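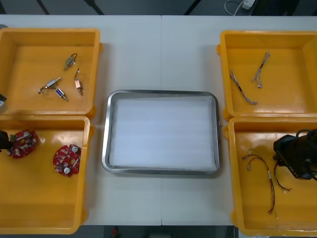

Hi all, second month of teleoperating the two-arm kit-packing task and I could use some opinions. The job is four parts into one tray: solenoid, round board, and two wire harnesses. We keep the bins two and two on either side of the steel tray, with a foam sheet in the bottom of it, and every run starts with the tray empty. I've got 300 demos planned and 42 done. The harnesses are killing me. Do you all drive both arms at once or take turns?

Home > Forums > Teaching by Demo > Reply
Tags: teleop, two-arm, wiring

joldale_bench wrote:
Both at once, always! If you take turns the policy learns to wait around, and then you're stuck with it.

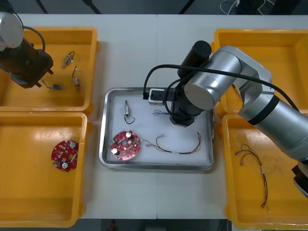
Right arm over the tray, left one at the solenoid bin.

lulberg42 wrote:
Gotta disagree with that. I did 40 demos with both arms going and my harness grabs were awful – I only have one pair of eyes. Went back to one arm at a time and the grabs got a lot cleaner. Slower, sure.
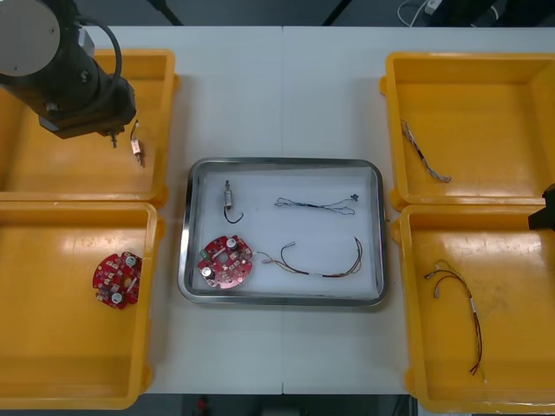 Also, grab near the connector if you can. Mid-wire looks easier on the screen but then the whole thing swings when you lift.

joldale_bench wrote:
Cleaner for you, maybe. I'd still take messy and fast. Are you mixing up the part positions between runs?

OP wrote:
A bit, mostly the boards. I'll try 8 runs each way tonight and compare before I commit to the rest.
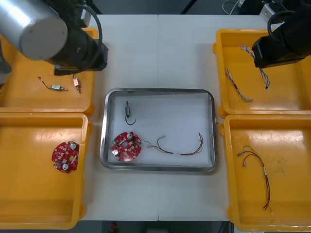
I'm leaning toward taking turns for the harnesses and both arms for everything else, if that doesn't confuse the training too much. Has anyone mixed styles like that in one set?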